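Category: Visits & Field Notes / Kitchen Automation

An afternoon at Clurnwood: the Drimen handheld kit on the kitchen table

In September I went to the open day of Lukgate, who have their workshop on the second floor of the old Clurnwood spinning mill. I work for a small company that makes equipment for canteens, and we are looking for a way to teach simple kitchen work to a robot arm without buying the arm first. Lukgate sells a kit for this, called Drimen. I had read the brochure two times and I still had questions, so I took the train.

The day started at 11 with coffee in a corridor, then a short talk. The talk was good but too fast for me, and the slides were in small letters. What I understood is the following. A person holds the Drimen tool in the hand and does a task with it, for example opening a door or moving a dish. A camera on the tool records what the fingers do. Later the recordings are used for training a policy, and this policy can run on an arm with the same fingers mounted on it. The kit costs 668 euros for one tool with charger, case and a spare set of finger pads. The software is a separate subscription and they did not want to give one price for it, it depends on the hours.

After the talk we were divided in groups. My group went first to the kitchen tables. I was happy about this, because the warehouse part is less interesting for our company.

The task at the table was the toaster oven. I find it a well chosen task. An oven door that folds down has a hinge, and the hand must follow a curve when it pulls the handle. Somebody who only practiced picking up blocks will pull straight back and feel that the door does not agree. Then there is a rack, and on the rack a dish, and the cavity is narrow for two thick fingers.
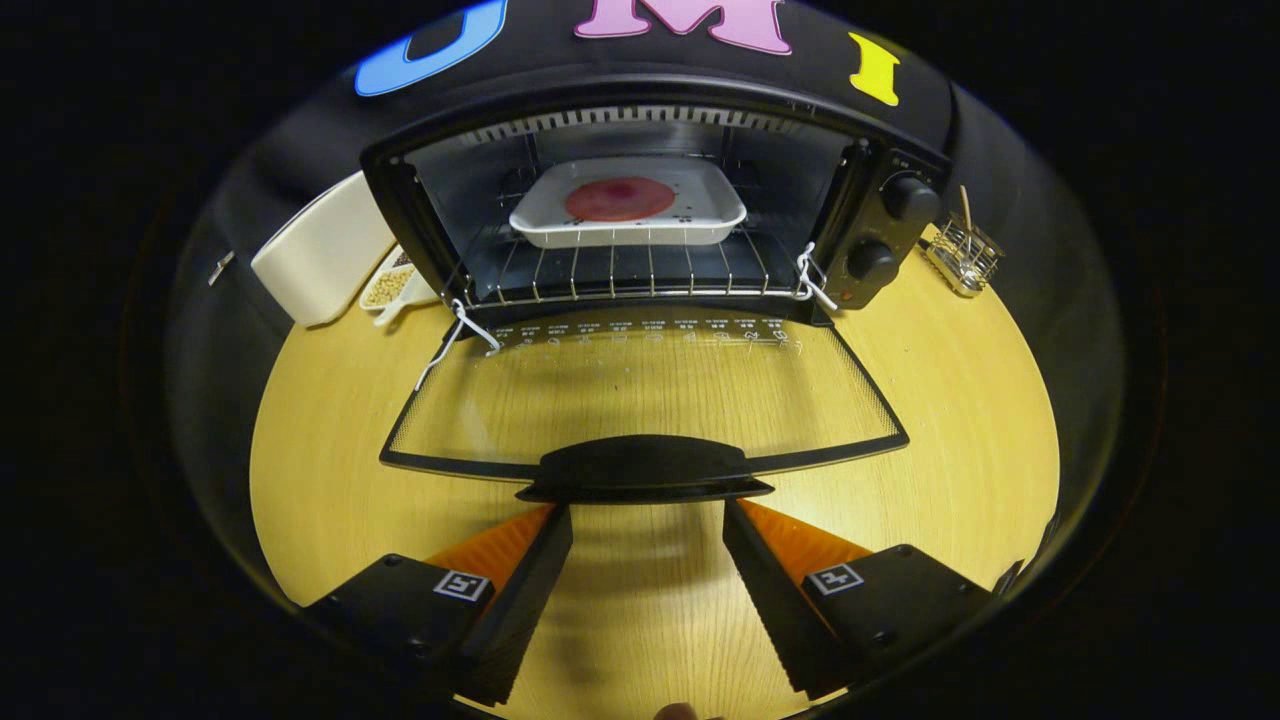
The Drimen fingers in front of the toaster oven, door open and dish on the rack.

I was allowed to try it myself for ten minutes. The tool is lighter than I expected, and the trigger needs little force. The handle of the oven is wide, so there is enough place to take it, and the ridges on the inside of the fingers give a good hold. My first attempts were slow. I was looking at my own wrist all the time, and our guide told me to look at the handle. After this it went better, but I do not think a new worker can give useful recordings in the first hour, as the brochure says. I would plan half a day.

The square markers on top of the fingers are how the software knows the opening between them. I asked what happens when a marker gets covered with flour or fat. The answer was that you wipe it, and that the software gives a warning when it cannot read the marker for more than a moment. For a real kitchen I would like a better solution than wiping. In our test kitchen everything has fat on it before noon.

On the second table we saw the playback. Lukgate showed a set of 494 recordings of kitchen tasks, which they made together with a partner, Pärn. You can sort them by task and throw away the bad ones with one key. This program I liked very much. It is plain and it does not hide things, and a recording with a problem gets a colored line under it. Exporting one set took nearly 40 minutes on their computer, so you should start it before lunch.

Some points which I wrote in my notebook on the train back:

The case is solid, but the charger cable is too short for a standing table.

The finger pads can be changed without a tool. A new set must be calibrated, and I did not see how long this takes.

There is only one size of grip. For my hand it is good, a colleague with small hands should try it before we order.

The manual is in English and German. I compared one page and the English one has more pictures.

I did not see an arm doing the oven task. The arm was in the other hall, it was moving cups, and it did this calmly and well. I asked if the oven can be shown also, and they said at the next visit. I would wait for this before I recommend more than one kit to my company.

The building is ten minutes by foot from the station. Go in by the side door on the canal, the main entrance is closed, and the elevator does not stop on the second floor.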